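모형 식품 작업 일지
검색어를 입력하세요 검색 상세검색
최종 수정 2022-12-10

Brikness 작업실, 흰 상판 테이블

도넛 모형과 진홍색 과일 모형의 색 기록. Dela Peña 진열건에 들어갈 품목을 정하기 전 단계. 흰 바탕에 놓고 육안으로 보고, 같은 자리에서 메모함. 보수 작업은 하지 않음.
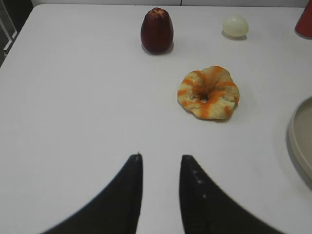
도넛과 진홍색 과일이 비교 대상. 그 옆의 달걀형 소품은 바탕과 명도가 가까움.

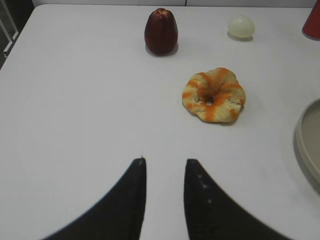

1. 바탕과 조명

흰 상판은 색 비교용 바탕으로 계속 사용한다. 8월에 회색 깔개를 써 본 기록이 있으나, 옅은 베이지 계열이 전부 탁하게 적혀 있어 나중에 대조가 안 되었다. 당시 기록지에는 "베이지(어두움)"이라고만 되어 있고 무엇에 비해 어두운지가 없다. 그 기록지의 색 항목은 폐기하고 파손 항목만 유효로 둔다.

조명은 천장등만. 스탠드를 켜면 주황색 줄무늬가 실제보다 진하게 읽히고 테두리 요철의 그늘이 짧아진다. 색 기록은 천장등, 표면 흠 검사는 스탠드로 나누고, 기록지 상단에 어느 쪽인지 적을 것. 지난번 기록지에 이 칸이 비어 있는 것이 여러 장 있음. 소급해서 채우지 말고 빈칸 그대로 둔다.

등을 켜고 10분 후부터 기록 시작. 켠 직후에 적은 값은 괄호로 표시한다.

상판 청소는 마른 천으로만. 세정제를 쓰면 닦은 자국이 남아 밝은 색 모형의 그늘과 헷갈린다. 얼룩이 있을 때는 물수건 후 마른 천, 그래도 남으면 그 자리를 피해서 놓는다.

2. 도넛

바탕색은 옅은 황색 기가 도는 베이지. 테두리는 매끈한 원이 아니고 굴곡이 있으며 그 위로 선명한 주황색 줄이 지나간다. 가운데 구멍은 작고 어둡다.

기록상 문제는 줄무늬의 명칭. 기존 목록에 "글레이즈", "시럽", "줄"이 섞여 있어 같은 물건이 세 가지로 검색된다. 앞으로 "주황 줄"로 통일한다. 글레이즈라고 쓰면 표면 전체에 광택층이 있는 품목과 구분이 안 된다. 품목명도 목록에 "도넛"과 "베이글"이 따로 올라가 있는데, 도넛으로 합치고 베이글은 별칭 칸에 남긴다. 검색창에 베이글을 넣는 사람이 있으므로 삭제하지 말 것.

구멍 안쪽은 이번에 따로 판정하지 않음. 위에서 보면 어둡다는 것까지만 확실하고, 도색인지 그늘인지 먼지인지는 기울여 봐야 안다. 다음 점검에서 스탠드를 옆에 두고 확인.

줄무늬 색은 Voden 색표와 대조할 예정. 색표 중 주황 계열 3칸을 후보로 잡아 두었다. 색표를 모형 위에 얹지 말고 상판 위에 나란히 둘 것. 얹으면 굴곡 때문에 색표가 기울고, 기운 만큼 밝게 보인다.

재질은 미상. 라벨이 없고 구입 기록도 찾지 못했다. 재질 칸에 추정치를 적지 않는다. 예전에 추정으로 적은 재질을 보고 용제를 쓴 일이 있었고, 그때 다른 모형의 표면이 끈적해져 폐기했다. 재질 칸이 빈 품목은 용제 금지로 취급.

3. 진홍색 과일

위쪽이 조금 납작한 종 모양이라 왁스애플로 분류한다. 세로 골이 옅게 있고 윗부분은 본체보다 밝으며 결이 있다. 자두로 적힌 옛 메모는 색만 보고 붙인 것 같다. 형태로 분류하는 원칙에 맞춰 왁스애플로 고치고, 자두는 별칭 칸으로.

색은 적색보다 자색 쪽. 목록에 "빨강"으로만 되어 있던 것을 "진홍(어두움)"으로 수정. 빨강 칸에 남겨 두면 원통형 용기와 같은 색군으로 묶이는데, 진열 배치표에서 색군을 기준으로 간격을 잡기 때문에 배치가 틀어진다.

세로 골은 사선에서 보아야 읽힌다. 정면에서만 보고 "표면 매끈함"이라 적은 기록이 하나 있음. 골의 유무는 반드시 방향을 바꿔 가며 확인한 뒤에 적는다. 골 사이에 먼지가 끼면 색이 밝아 보이므로 색 기록 전에 부드러운 붓으로 한 번 턴다. 붓은 밝은 색용과 어두운 색용을 나눠서 보관할 것. 어두운 색용 붓으로 도넛을 털지 말 것.

4. 그 밖의 소품

달걀형: 크림색에 가까운 흰색, 보기에 따라 아주 옅은 녹색 기. 어느 쪽인지 결론 못 냄. 흰 바탕에서는 윤곽이 약하고 밑의 회색 그늘로 위치를 읽게 된다. 이 품목만은 회색 깔개에서 한 번 더 본다. 앞에서 깔개를 폐기한 것과 어긋나지만 비교 바탕이 바뀌었다는 것을 기록지에 적으면 된다. 품목명은 정해질 때까지 "달걀형(밝음)"으로 둔다.

적색 원통형 용기: 컵인지 캔인지 분류 보류. 전체 형태와 윗면을 보고 정할 것. 배치표에는 "원통(적)"으로 기입.

베이지 원형: 테두리가 올라와 있음. 접시 또는 쟁반. 색은 따뜻한 회갈색 쪽이라 도넛의 베이지와 혼동되지 않지만, 도넛을 그 위에 올리면 대비가 줄어든다. Dela Peña 쪽 초안에는 도넛이 접시 위에 올라가 있는데, 이 조합은 재검토 요청. 진홍색 과일을 올리는 편이 대비상 유리하다. 다만 과일이 그 평평한 바닥에서 서는지는 별도로 확인해야 하고, 이번에는 올려 보지 않았다.

5. 배치 메모

상판 가장자리의 둥근 부분에는 모형을 두지 않는다. 굴러가는 것이 문제가 되는 것은 달걀형이고, 나머지는 기준을 하나로 맞추기 위해 같이 적용한다. 가장자리에서 안쪽으로 30 cm를 비워 두는 것으로 한다. 테이프로 선을 표시하자는 안이 있었으나 테이프 색이 흰 바탕에 반사되어 색 기록에 영향을 준다. 표시 없이 자로 잰다.

모형 사이 간격은 7 cm 이상. 이보다 좁으면 옆 모형의 그늘이 밑동에 걸린다. 특히 키가 있는 왁스애플은 그늘이 한쪽으로 길게 빠지므로 그늘이 지는 쪽에 밝은 품목을 놓지 말 것. 이번 간격은 재지 않았음. 색 기록이 목적이라 배치값으로 쓰지 않는다.

도넛을 앞, 과일을 뒤에 두는 순서는 유지. 낮은 것이 앞에 와야 두 품목의 표면이 한 번에 보인다. 진열장 안에서는 시선 높이가 달라지므로 이 순서를 그대로 옮기지 말고 현장에서 다시 볼 것. Dela Peña 진열장의 선반 높이는 아직 받지 못했다. 도면이 오면 이 항목 밑에 이어서 적는다.

6. 보관

Asex 상자에 넣을 때 도넛은 눕혀서, 위에 다른 것을 얹지 않는다. 주황 줄이 있는 면이 뚜껑에 닿지 않는지 확인. 사이지는 무지만 쓴다. 인쇄된 종이를 사이지로 썼다가 잉크가 옮은 품목이 8월 파손 목록에 있다.

왁스애플은 개별 칸. 윗부분이 결이 있는 면이라 천에 걸릴 수 있다. 실이 나오는 거즈류 금지, 사이지로 느슨하게 감싼다. 감쌀 때 위에서 누르지 말 것.

달걀형은 칸 바닥에 고리 모양으로 만 종이를 깔고 그 위에. 칸이 커서 움직이면 종이를 더 넣지 말고 작은 칸으로 옮긴다.

원통형과 원형은 다른 상자. 상자 표기는 품목명만 적고 색은 적지 않는다. 색 명칭이 아직 바뀌는 중이라 라벨을 다시 붙이게 된다. 기존 라벨을 떼어 낼 때는 상자에서 모형을 먼저 꺼낼 것.

7. 목록 수정 사항

도넛 / 베이글: 도넛으로 합침, 별칭 베이글
글레이즈, 시럽, 줄: "주황 줄"
자두: 왁스애플, 별칭 자두
빨강(과일): 진홍(어두움)
달걀형: 색 보류, 바탕 병기
원통(적): 컵/캔 보류
원형(베이지): 접시/쟁반 보류, 재질 칸 비움

보류로 둔 항목은 목록에서 회색으로 표시하고 배치표에는 임시 명칭을 쓴다. 임시 명칭으로 Dela Peña에 보낸 표가 이미 한 번 나갔으니, 명칭이 확정되면 표를 새로 보내고 옛 표의 파일명에 "구"를 붙인다.

8. 남은 일

- 도넛 구멍 안쪽, 스탠드로 확인
- Voden 색표와 주황 줄 대조, 후보 칸 번호 기입
- 달걀형을 회색 깔개에서 재확인
- 왁스애플을 원형 접시(또는 쟁반) 위에 세워 보기
- 접시 위 도넛 조합에 대한 의견을 Dela Peña에 전달
- 선반 높이 도면 수령 여부 확인
- 붓 두 종류에 표시. 손잡이에 색 테이프를 감되 털에서 먼 쪽 끝에
- 8월 기록지 색 항목에 폐기 표시. 종이 원본에도 같은 표시를 할 것

색표는 서랍이 아니라 책장 쪽 봉투에 있음. 빛을 받으면 바래므로 쓰고 나서 봉투에 넣어 둘 것. 봉투 겉면에 사용 날짜를 적는 칸이 다 찼으니 새 봉투로 바꾸고, 옛 봉투는 버리지 말고 안에 접어 넣는다.

공유 3 댓글 0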